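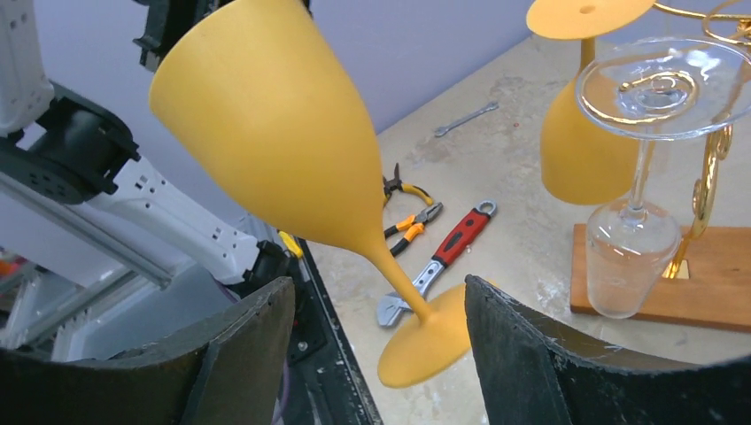
Régis Delorme pide que la revisión del lavavajillas de capota figure antes que la de las estanterías, puesto que en la última inspección se firmó la vajilla como conforme con el manómetro de aclarado fuera de rango. Se acepta el cambio y se renumeran los apartados.

Lista de control de seguridad: office, menaje de vidrio y zona de lavado
Centro: comedor de Starndale, planta baja
Periodicidad: mensual. Revisión correspondiente a marzo
Inspector: Gaëtan Langlois
Responsable de zona: Ville Sjöberg
Claves: C = conforme; NC = no conforme; OBS = observación sin plazo; NA = no aplica

1. Lavavajillas de capota

1.1 Temperatura de lavado entre 55 y 65 °C. C
1.2 Temperatura de aclarado no inferior a 82 °C. C
Comentario: lectura estable en tres ciclos consecutivos.
1.3 Presión de aclarado dentro de la banda verde del manómetro. NC
Comentario: aguja por debajo de la banda con la línea de cocina abierta. Con la línea cerrada, valor correcto. Revisar el reductor de presión antes de tocar la bomba.
1.4 Microinterruptor de capota: el ciclo se detiene al abrir. C
1.5 Brazos de lavado sin obstrucciones ni juego axial. C
1.6 Dosificador de detergente: bidón etiquetado, cánula sin fisuras. OBS
Comentario: etiqueta legible pero despegada en una esquina.

2. Copas y vasos

2.1 Bordes sin mellas (control al tacto con guante y a contraluz). NC
Comentario: 19 piezas retiradas, casi todas de la serie de agua. Las mellas se concentran en el borde, lo que apunta a contacto entre piezas dentro de la cesta.
2.2 Unión del tallo con el cáliz y con el pie sin fisuras. C
2.3 Pie plano, sin balanceo sobre superficie nivelada. C
2.4 Piezas de color o con acabado mate: superficie sin descamación, sobre todo en la zona de contacto con los labios. OBS
Comentario: dos piezas con pérdida de brillo desigual – no hay desprendimiento. Apartarlas del lavado a máquina hasta recibir la ficha del proveedor (Lefèvre).
2.5 Cestas con altura de compartimento superior a la de la copa. NC
Comentario: se siguen usando cestas de vaso bajo para copa de vino. Ya se anotó en la revisión anterior.
2.6 Enfriamiento previo al repaso con paño. C
2.7 Recipiente rígido para vidrio roto, con tapa y rotulado. C

3. Estanterías y soportes colgantes

3.1 Anclajes a pared sin holgura. C
3.2 Carga máxima indicada en cada módulo. NC
Comentario: falta la placa en el módulo del fondo, referencia 2586. Los demás la conservan.
3.3 Guías para copas colgadas por el pie: tope delantero presente en todos los carriles. C
3.4 Separación mínima de 18 mm entre copas colgadas. OBS
Comentario: se cumple en vacío. En hora punta se cargan los carriles hasta el tope y la separación desaparece. Respuesta de Ville Sjöberg: "Con los carriles actuales no hay sitio para el servicio de noche. O se añade un módulo o se guarda una parte en cesta."
3.5 Altura del carril accesible sin taburete. C

4. Suelo y circulación

4.1 Pavimento antideslizante sin piezas sueltas. C
4.2 Rejilla de desagüe enrasada y fijada. NC
Comentario: un tornillo ausente. La rejilla bascula al pisar el lado de la puerta.
4.3 Paso libre entre lavado y barra. C
4.4 Iluminación en la mesa de repaso. C

5. Equipos de protección

5.1 Guantes anticorte en dos tallas. OBS
Comentario: solo talla 9. Pedido cursado a Helora, sin fecha de entrega.
5.2 Botiquín completo y dentro de caducidad. C
5.3 Lavaojos junto a los productos químicos. C

Acciones

1.3 Comprobar el reductor con las dos líneas abiertas y anotar ambas lecturas. Asignado a Pascal Courtois.
2.1 Reponer piezas solo después de resolver 2.5.
2.5 Retirar del office las cestas de vaso bajo y marcar las de copa.
3.2 Solicitar duplicado de la placa. No cargar el módulo del fondo mientras tanto.
4.2 Reponer el tornillo, inoxidable y de cabeza avellanada. Plazo: inmediato.

Comentarios posteriores al cierre

Pascal Courtois: el reductor es el original de la instalación. Propongo sustituirlo directamente – el recambio está en el almacén de Lendham.
Gaëtan Langlois: de acuerdo, pero con lectura previa registrada. El punto 1.3 sigue en NC hasta entonces.
Ville Sjöberg: tornillo de la rejilla colocado a las 16:40. Pendiente de visto bueno.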